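Syncing two hand-held grippers: what I did with my semester

So my project started out as a planning project and ended up as a timestamp project. I'm not even mad about it. The plan was to train a policy on two-handed desk tasks, and Savvas Vrettos (my lab partner, and the only person who reads my commit messages) had already written the training side. All I had to do was feed it clean episodes. Ha.

We call our pipeline Rolevwood. It takes the video from each hand-held gripper, works out a camera path for each one, and then puts both paths in one shared coordinate system using the square marker on top of the tool. In May I had 2,418 raw clips and figured I'd be done in a week. After the first full run, 1,075 of them made it through. That hurt!
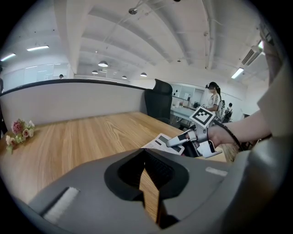

I went through the failures by hand, and 475 of them came down to the same dumb thing: the left and right clips were out of step by around 40 milliseconds. It doesn't sound like much, but when one hand is passing something to the other, the fingers close on thin air in the replay. My first fix was to line up the audio tracks, which worked great until somebody ran the coffee grinder. My second fix, the one I kept, compares how fast the marker moves in one view with the motion estimate from the other tool and slides the clips until they agree.

The rest of the failures were a mix. Plain tabletops give the tracker very little to hold on to, and long ceiling lights all look alike to it, so it sometimes decides it has jumped sideways. I added a check that throws out any path with a jump like that and logs the clip name, so at least you know which ones to redo.

Things I still want to fix: the marker detector is slow, my config files are a mess (sorry, Savvas), and the sync step gives up if the marker leaves the view for too long. The code is in the Rolevwood repo under sync, and the README is mostly up to date.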